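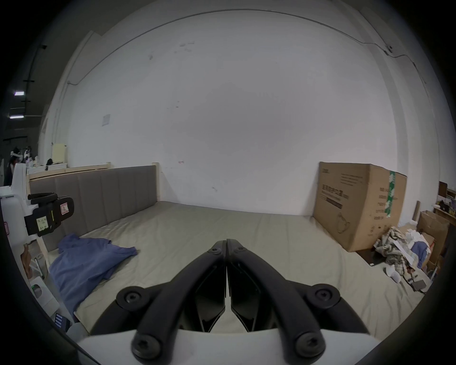

Storing and trimming printed cards and flyers at home

If you run a small business from a spare room, the printed matter piles up fast. These are the habits that have kept ours usable.

Keep cards in the box they came in
Printers pack cards tight for a reason. Once they sit loose in a drawer, the corners go first. Take out a stack for your wallet or bag and close the lid again. A box of 200 from Turnitz fits upright on a bookshelf.

Let new paper rest
Heavy stock that has been in a cold van curls when it comes into a warm room. Leave the package sealed overnight, then open it. In November we give it a full day.

Trim with a fresh blade
A dull blade tears the coating and leaves a white edge. Snap off a segment after about 100 cuts. Use a steel ruler with a cork back and make 3 light passes -- one hard pass pushes the ruler sideways. Cut flyers face up so any rough edge ends up on the back.

Clean marks off coated cards
A dry microfiber cloth takes off fingerprints. For ink, use a soft white eraser and work toward the edge. Don't use alcohol on a matte finish. It leaves a shiny patch.
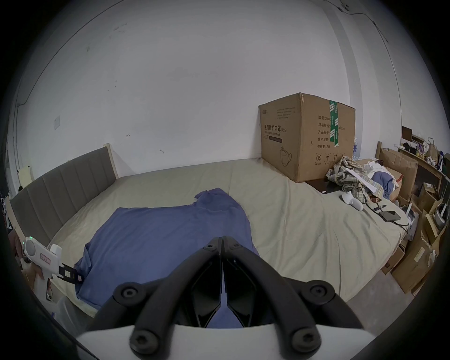 Count before you reorder
Abla Saliba ordered a new batch of loyalty cards for Farah last year and then found 97 of the old ones behind the printer. Write the quantity on the end of the box in pencil and change it when you take some out.

Use up old cards
Cards with an old phone number still work as drawer labels, plant tags or shims under a table leg. Karim Kanaan punches a hole in his and ties them to cable bundles. Shred anything with a home address on it.

Keep the print file
Save the final PDF with the paper weight and finish in the file name. Put a copy somewhere other than your laptop -- a USB stick taped inside the card box is enough.

Last updated 30 Aug 2026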